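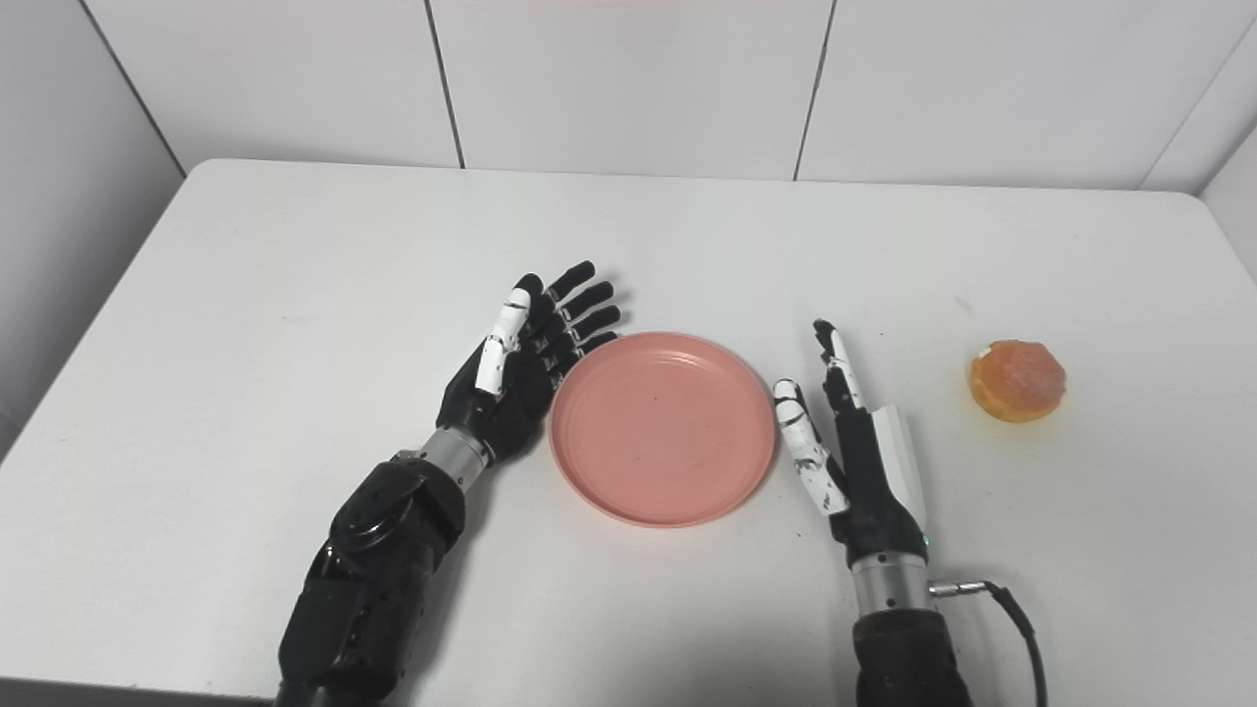 ## Session 6: The right-hand stall on the plate task

Notes by Aitana Moya. Read these before the lab.

The task is a two-handed pick: both hands close on the rim of a shallow pink plate, lift it, and set it down again. The Laxdal cell ran it for most of the summer with few problems. On 24 Aug 2020 the right hand stopped answering in the middle of a lift. The left hand kept going. The plate tipped and slid off the table, and the left wrist went on to its full height before Yi-an Min hit the stop.

No one was hurt. The plate was plastic and survived.

### What the log shows

- Log line 2056: last good position report from the right thumb.
- Log line 3555: stop button pressed.
- Between the two, the controller kept sending commands to the right hand and got nothing back. It raised no fault.

The status light on the hand stayed green the whole time. On this model green means the hand has power. It says nothing about data, and the operator took it to mean both.

### Cause

Vija Ozoliņš traced the dropout to the connector on the side of the right wrist. The black cable leaves it sideways and then bends down toward the forearm. When the wrist turned past 70 degrees, the cable pulled on the plug and the data pins lost contact. The power pins are longer and held.

There was a second cause in the software. The timeout for a silent hand had been turned off in an earlier test and was never turned back on.

### What was changed

1. The cable got more slack and a clamp on the forearm.
2. The timeout is back on. A silent hand now stops both arms, which hold position and don't drop the load.
3. The startup check reads the timeout setting and refuses to run if it is off.

### For the lab

Work in pairs. Start with the plate flat on the table and both hands clear of it. Ha-rang Yoon will cut the data line to one hand at a point you don't know in advance. Record which arm stops first and how long the other one takes.

Keep one person at the stop button whenever the arms are powered. Stay outside the taped line.

Reading: chapter 14 of the Doveck manual, on loss of communication. Write-ups go to Ha-rang by the first week of October.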